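Plestona two-arm bench kit: seven months in our returns room

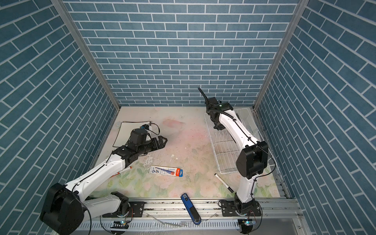 I run the back room of a stationery and housewares returns business, and I have wanted to write this up since November, when the trial ended and we bought the thing outright. Short version: I love it, my crew mostly loves it, and I have a few gripes.

Our work is sorting what shops send back. Pens, markers, small kitchen stuff, all in the same carton. Before the Plestona we handled 254 cartons on a good shift and everyone went home with sore wrists. We still do 254, give or take a bad delivery, but the reaching and setting down has moved to the arms, and the people are doing the part that needs judgment (is this sellable, does it go to the Cloncombe outlet, is it trash).

The job titles stayed put. The day didn't! Two of my packers now teach the arms new items, and they are better at it than I am. It took them 18 hours of paid practice, spread over two weeks, before they stopped asking me for help and I started asking them. Both got a raise, which I'd budget for if you're thinking of buying.

What I like: a camera on each wrist, so you can see what the gripper is up to when an arm gets in its own way. Both arms share one rail, and setup took us a morning. The Illum software is friendly too, big buttons, plain words, and the stop button works from any screen.

What I don't: thin flat packages are still a pain. The cables need checking every week. The manual is 145 pages and the page you want is in the appendix. And the pace is slow enough that our fastest sorter found it maddening for the first month and asked to stay on hand sorting. We said yes. She still does the rush orders.

We looked at the Mwaipopo bench as well, a lovely machine, but it wanted its own room and we don't have one.

Would buy again. A second set is on my list for spring, if I can talk the owners into moving the shelving.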